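Opinion > Health & Work > Robots

Let the machine tie the knot – and let us see it fumble

December
By Larasati Yeoh

I went to the Tellis open day expecting to be sold something. Got a paper cup of coffee, a lanyard, a seat in the third row. Also a robot sewing up a wound, more or less by itself, for most of an afternoon.

Wrote this on the train home, so forgive the state of it.

The setup, quickly. Tellis is a small outfit, two floors above a tire shop, and it has spent five years trying to teach a pair of surgical arms to suture without a surgeon driving. The open day was for hospital people mostly. Nurses, a few buyers, a man from an insurer who left early. I counted as press, barely. Big screen at the front, close-up feed from the instruments, arms behind glass to the left. No music. No film with a sunrise in it. Already I liked them better than Grondeck, whose launch last spring had both.

Suturing is dull work and it is also hard work. Pick up the needle, turn it, through one side, through the other, pull, tie, cut, again. Surgeons in training do it until their thumbs hurt. And what I kept noticing from row three was how much of the job is the bit in between stitches. Needle lying there, jaws open, where now?

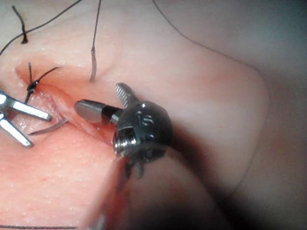 Larasati Yeoh

That in-between bit is what the sales reels cut. Grondeck's reel goes needle, stitch, knot, applause. You never see the needle set down. At Tellis you got all of it, at real speed, and real speed is slow. People around me looked at their phones. One woman behind me whispered "come on" at the screen, like it was a horse.

I think the slowness was the most useful thing I saw all day and I wish more companies had the nerve.

Here's why. A hospital board that buys off a highlight reel is buying the highlights. Then the thing arrives and it spends half its life regrasping, and the staff decide it's broken, and it goes in a closet with a sheet over it. Zofia Bednarek ran an operating department for years before she retired, and she told me at the coffee table she has seen exactly that closet. "Nobody lied to us," she said. "They just showed us the good four minutes." She'd rather have the bad forty.

So would I. If I'm ever the one on the table I want the people around it to know what this machine looks like when it's unsure. Not a percentage on a slide. What it looks like. Does it hover, does it back off, does it try the same thing again?

There was a slide, to be fair. Sadao Sugawara, who leads the work, put up one number: 791 practice stitches since the last software change, of which 472 were done with no human hand on the controls. He didn't round it up. A buyer asked when the second number would equal the first and he said he didn't know, and that he wasn't certain it should. Long silence after that. Somebody's chair squeaked.

I've been chewing on that answer. The whole room had come in with the same question in its pocket – when does it do the lot? – and he sort of declined it. A person takes over when the arms get stuck. He calls that the product. The buyers call it the part that isnt finished.
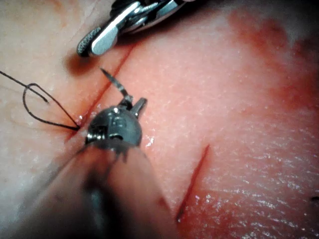

I'm with Sugawara, mostly. A thread loops up, a needle sits at a bad angle, and a person who has seen ten thousand loops knows in half a second which ones matter. Fine. Keep that person. Pay that person. My worry is the other end of it, the budget meeting two years on, where someone notices the person spends most of the shift just watching and decides one watcher can cover 2 rooms. Then five.

I put this to Radosław Głowacki, who does their hospital contracts. He said staffing was up to the customer. I beleive him and it's a lousy answer. A company that will show strangers every awkward pause can put a line in a contract about how many screens one human gets to mind. Write it down. One person, one robot, until somebody proves otherwise in the open.

And the skill. Who takes over in ten years, if the arms have been doing the easy stitches all that time? The easy ones are how you learn. I asked and got a decent reply, that trainees could practice on the same rig in the evenings. Could. I'd want will.

Still. I'd go again. I'd send every hospital board in the state, make them sit in row three without their phones for the full afternoon, and ask them at the end what they'd seen. Grondeck could host the next one. I'll bring my own coffee, the Tellis stuff was terrible.

Contact the opinion desk | © Komavau Media | Back to top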